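About Visex

Hi, and thanks for clicking the link most people skip!

I started Visex after eleven years behind a desk at a regional bank, first as a teller, then in small business lending, and finally in a job with a title so long it wrapped onto a second line of my business card. I liked banking. I still do. What I didn't like was sitting across from people who ran perfectly good companies and watching them get turned down over paperwork they'd never been shown how to put together. So I left, rented a room over a shoe repair shop on Haugen Street, and hung out a shingle.

What we do is pretty simple to explain (my mother took a while, but she got there). If you own a small business and you need to borrow money, we help you get ready to ask for it. We go through your books, we write the plan with you, we work out how much you can afford to pay back every month, and we practice the meeting with you until it's boring. We don't lend money ourselves and we don't take a cut of your loan. You pay us a flat fee, you know what it is up front, and if we think you shouldn't borrow at all we'll say so in the first call — that one's free.

There are five of us now. Three came out of banks, one ran a restaurant supply company for years, and one used to teach high school math and is the best of us by a mile at explaining what a debt service ratio is. We've worked with 718 businesses so far, mostly bakeries, body shops, dental offices, landscapers, day cares, that kind of thing. The smallest loan we ever helped with was $2,000, for a used embroidery machine, and I was as nervous about that one as I've been about any of the big ones.

People ask about Rirametti. It's our cash flow workbook, and it's named after a street where I used to live, so please stop asking if it stands for something. It began as a spreadsheet I made for one client and it has grown to 83 pages in print, with room to pencil in your own numbers. Every client gets a copy. If you'd like one without signing up for anything else, just ask and we'll mail it.

We also run a Saturday class over in Kumon, four sessions, coffee included. You'll leave with a one-page summary of your business that a loan officer can read in a couple of minutes. Bring your last two tax returns and a calculator you like. We take walk-ins if there's a chair.
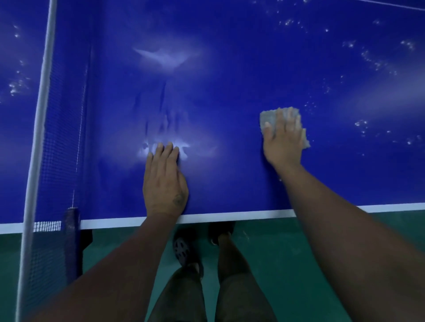
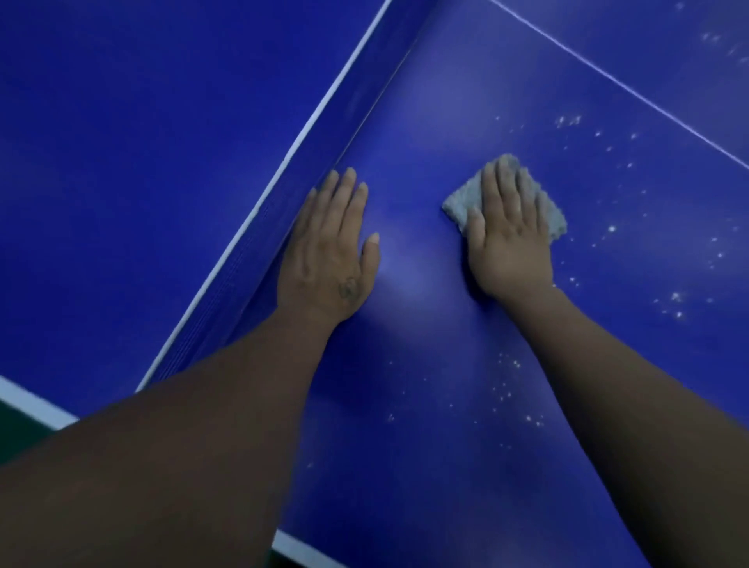 Visit or Call

Our office is at 219 Haugen Street, upstairs. The door sticks, so give it a shove. We're open Monday through Friday from nine to five, and later by appointment if you can't get away from your shop during the day (most of you can't, I know). Parking behind the building is free after three. If you'd rather write first, use the form on the contact page and tell me what you sell and what you'd do with the money. I read them all myself, usually the same evening.

Page last updated Wednesday, June 17, 2020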